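Flellness – subconjunto "tampo cinza", notas de falha

Resp.: Zihan Tan. Revisão: Bjartur Hafþórsson

1,211 episódios gravados, 54 marcados FALHA_PUNHO. Tarefa: pegar lata ou pacote de snack de cima do armário e devolver. O punho perde a referência e o braço segue com offset – a garra fecha fora do alvo. Log não acusa nada.

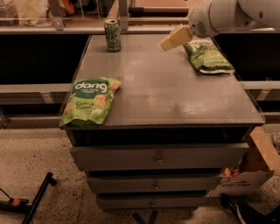
Dá pra treinar com os episódios marcados?
Só para detecção de falha. Para política de preensão, filtrar pelo campo status.

Limites
– parada por software em 3,000 ms sem eco do encoder. Lento demais, issue aberta
– botão de emergencia corta os motores, o braço cai. Ninguém embaixo do cotovelo!!
– a lata sofre mais com o offset, o pacote amassado perdoa um pouco

Aproximação com o braço estendido por cima do tampo, lata verde ao fundo e o pacote dang na frente:

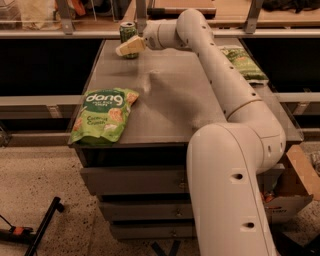
Pendências
– recalibrar o punho a cada 1,000 ciclos (script do Oltberg, ainda sem teste)
– refazer os rótulos de setembro, tem coisa duplcada
– timestamps do Ruddale em outro fuso, corrigir antes do merge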